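Progress report to the Karagiannis fund
Bin picking examples, Stamstead workshop
5th March

Hello Malou,

We have had a very good stretch and I'm happy to be writing this one! The target in the grant was 2,000 recorded picks by the end of this period. We have recorded 2,420, and after checking we are keeping 2,164 of them.

The 256 we dropped were mostly our own fault. In one long batch the clocks on the arm and the camera had drifted apart, so the pictures no longer matched the movements. Sille wrote a small check that now runs before every batch and refuses to start if the two disagree. It has stopped us twice already, and both times it was right.

Failed picks are a different matter, and we keep those. If the fingers close on nothing, or an object slips on the way up, the recording stays in with a label saying so. Kalliopi pushed for this from the start and I have come around to her view completely - the early training runs with the failures left in make far fewer hopeless grabs near the walls.

We are now six operators, up from four. New people practice for two days before anything they record counts. Ynyr was the slowest of us in his first week and his recordings are now the smoothest we have, so please don't read too much into the speed column in the attached sheet.

What we pick up has changed too. We began with plain blocks, and the model got good at them faster than I expected. Since then we have moved to mixed sets: round things, flat things, shiny things, things that crumple. Foil is still the hardest by a long way. It changes shape with every touch, and the depth readings on it are poor. I'd love to spend more time on it.

Money is on track. The one overspend is cables, where we had to replace a set that rubbed against the wrist, and Mirsad has covered that from the travel line.

Next we want to repeat part of the set at Dultton under different lighting, and to hand a first cleaned version to the Claltley team by August. I do need a decision from you on storage before then, as the shared drive is nearly full. Mirsad can send you the two quotes. The cheaper one would do us fine for the rest of the grant.
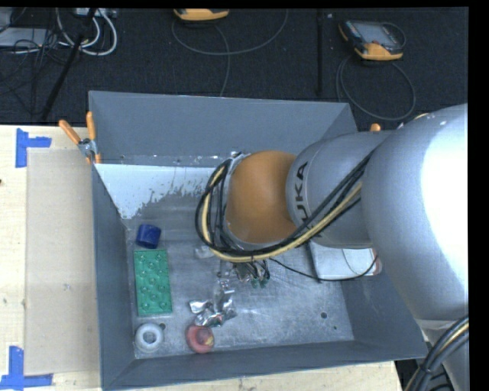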